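Wrist-View Training for Grasping Transparent Bottles
Brilldale Lab Newsletter, Monday, May 25, 2026

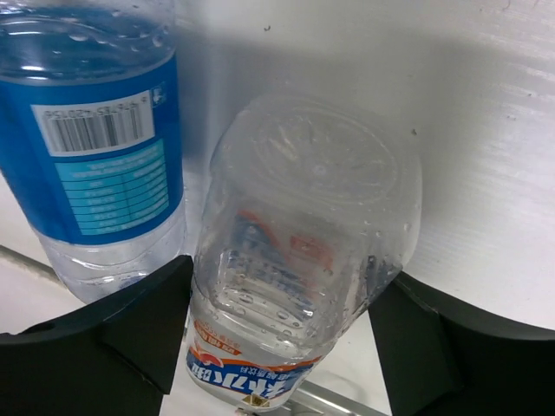
Background

Clear plastic remains a weak point for depth-based grasping. Depth sensors return holes or false distances where the wall of a bottle lets the projected pattern through, and the grasp planner then works from a shape that is missing its middle. The Kever project has been testing whether a policy that takes only color images from the wrist, with no depth channel, can do better on ordinary water bottles.

The picture at the top is a wrist view from the right hand. The held bottle is neck down, with its label inverted, and a second bottle with a blue label stands to the left. Views like this one are hard for the older pipeline for two reasons. The pale background shows through the held bottle and weakens its outline, and the droplets on the wall produce small bright spots that the edge detector reads as texture.

Method

The policy receives the wrist image, the finger opening, and the motor current of the gripper. It outputs a change in hand pose and a target opening. No object model is used. Training data came from teleoperated demonstrations recorded on the Denum arm, with the bottle presented upright, lying down, or inverted. Lighting was varied between sessions, but the camera mount was not moved.

Thirumalai Pillai added one auxiliary task. Alongside the action, the network predicts which end of the bottle the fingers are closer to, neck or base. Labels for this were entered by hand at the end of each demonstration. The auxiliary output is discarded at run time.

Result

Evaluation used 46 trials per condition with bottles not seen in training. The depth-based baseline completed 17. The color-only policy without the auxiliary task fell one short of double that, at 33. With the auxiliary task it completed 41. A trial was scored as complete if the bottle was lifted, turned to the requested orientation, and set down without a drop or a visible dent.

Most of the remaining failures were slips during the turn. Partly filled bottles were worse than full or empty ones, presumably from the shift of the water as the hand rotates. The policy has no memory beyond the current image and cannot anticipate that shift. Motor current gives some warning, but it arrives late.

Limits

All trials used one gripper and one finger shape. Labels may also be doing more of the work than we would like: when the label was removed, the error of the neck-or-base prediction rose sharply, and grasp placement became less consistent. Glass has not been tested.

Next steps

A short history of wrist images will be added to the input, and the unlabeled bottle trials will be repeated with a larger set. Runs are scheduled on the Barbosa cell in July. Groups that want to try the current checkpoint on their own arms should send the camera mounting geometry with the request, as the policy does not tolerate a changed viewing angle.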